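Fault notes: finger slip on the hand-held grippers during cloth folding

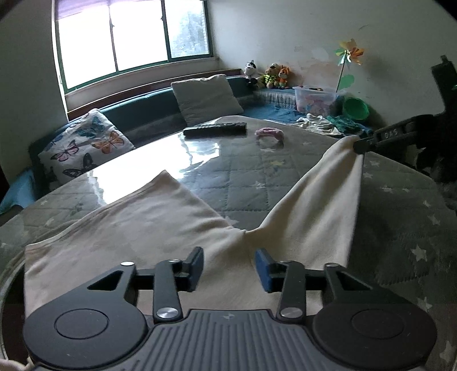 What went wrong

In March the folding set from the Esevholm site came back from checking with an unusually high share of rejected takes. The task is a plain one. The operator works with two hand-held grippers at a table, takes a cloth by its corners, brings one half over the other, flattens it and lets go. Of 95 takes in the batch, 16 were rejected at the first pass, all for the same reason: the finger opening recorded in the log did not agree with the finger opening seen in the video.

In a normal take the two agree closely. When the fingers close on cloth, the logged opening falls, settles at a small value for the thickness of the fabric, and stays there until release. In the rejected takes the logged value fell, settled, and then crept upward while the video showed the fingers still closed. By the end of the longest takes the log claimed an opening wide enough to drop the cloth. The cloth was still held.

This matters because the log, and not the video, is what the Flurodlow arm follows when a take is replayed. An arm following a creeping value will slowly open its jaw in mid-lift. That is how the fault was found. A replay at the Drulton bench let go of a tablecloth three times in a row at the same point in the fold, and the arm carried on through the rest of the motion with nothing in its jaw.

Nothing was damaged and no one was hurt. The replay was run at reduced speed with the guard closed, as all first replays are.

How it was traced

The first suspicion fell on the replay software, mainly because it had been updated that month. Rolling back to the earlier version made no difference. The same takes failed at the same points, and takes from other sites replayed cleanly on both versions.

The second suspicion was the cloth. A soft cloth bunches up between and behind the fingers, and a thick bunch can hold them apart. If the bunch shifts, the true opening changes and the log is right to report it. This was ruled out by going through the rejected takes next to their video. In most of them the fingers did not move relative to each other for the whole of the hold.

The third check was on the grippers themselves. Both units from Esevholm were sent back and put on the bench with a fixed spacer between the fingers. One unit held its reading for as long as anyone cared to watch. The other crept, though only when the handle was loaded sideways, as it is when an operator presses the gripper down to pin cloth against a table. With the load taken off, the reading stayed where it had crept to and did not return until the fingers were fully opened and closed again.

That pointed to the linkage. The opening is not measured at the fingertips. It is measured at the base and worked out from the angle of the linkage arms, on the assumption that nothing between the sensor and the fingers can slip. On the faulty unit the clamp that fixes the sensor magnet to its shaft had lost tension. A side load flexed the shaft slightly, and each flex let the magnet turn a little in its clamp. The fingers stayed put and the reading walked away from them.

The clamp screw had been fitted without thread locker. The assembly sheet calls for it. The sheet also puts that step on the back of the page, after the final check box on the front, and the sheet for this unit was signed on the front only.

Why the checks missed it

Each gripper goes through an opening check at the start of a session: fully open, fully closed, compare with the stored values. The faulty unit passed every time. Going to the end stop resets the reading, so the check cleared the error before anyone could see it. The check was written to catch a wrong zero and does that well. It cannot catch a reading that drifts under load.

There is also an automatic test on each uploaded take that looks for sudden jumps in the opening. It is set to ignore slow changes, since operators do open and close slowly when handling fabric. The creep was well under the limit in every take.

The unit had logged 83 sessions by the time it was pulled. Sessions before the folding work were mostly pick-and-place with small rigid objects, where the gripper is held in free air and the side load is low. A sample of those has been gone through and no creep was found, but the sample was small. Until the rest are done they should be treated as unchecked.

What has changed

All units now in use have been recalled in pairs, opened, and the clamp screw removed, cleaned and refitted with thread locker. The screw and the clamp are marked across the joint with paint so that any movement can be seen without opening the housing a second time. Please do not scrape this mark off when cleaning.

The assembly sheet has been reprinted on one side. The thread locker step now comes before the final check and has its own box.

A load check has been added to the start of every session. Close the fingers on the spacer supplied in the case, press the gripper down against the table at the angle used for flattening, hold for a slow count of five, and release. Read the opening before and after. If the two readings differ by more than the value printed on the spacer, stop and set the unit aside. Do not cycle the fingers and try again, as this clears the fault and the unit will then appear healthy.

Bench endurance runs now include the side load. The earlier run was 4000 open and close cycles with the gripper mounted upright and nothing pushing on it. The new run keeps the same number of cycles and applies the load during each hold. The first refitted unit has completed it with no movement at the paint mark.

On the arm side, replays will now stop if the jaw opens during a segment that is marked as a hold. This should have been there from the start. It does mean that takes with unmarked holds will run without the protection, and the marking of older takes is going slowly.

Still open

The 16 rejected takes have been kept. For those with a clear view of both fingers it may be possible to recover the opening from the video and write a corrected log. The Quách tracking tool has been tried on two of them. It followed the fingers well in free air and lost them whenever the cloth rose up between the pads. No decision has been made on the others.

A keyed shaft would remove the problem entirely, as the magnet could not turn whatever the state of the screw. A drawing exists. It needs a longer housing on one side, which changes the balance in the hand, and operators at two sites have asked to try a dummy weight before any parts are ordered.

Sites that have not yet returned their units should do so before the next folding session. Send both grippers of a pair together, in the case, with the spacer. Pick-and-place work may continue in the meantime provided the load check is done at the start and again at the end, and both readings are written on the session sheet.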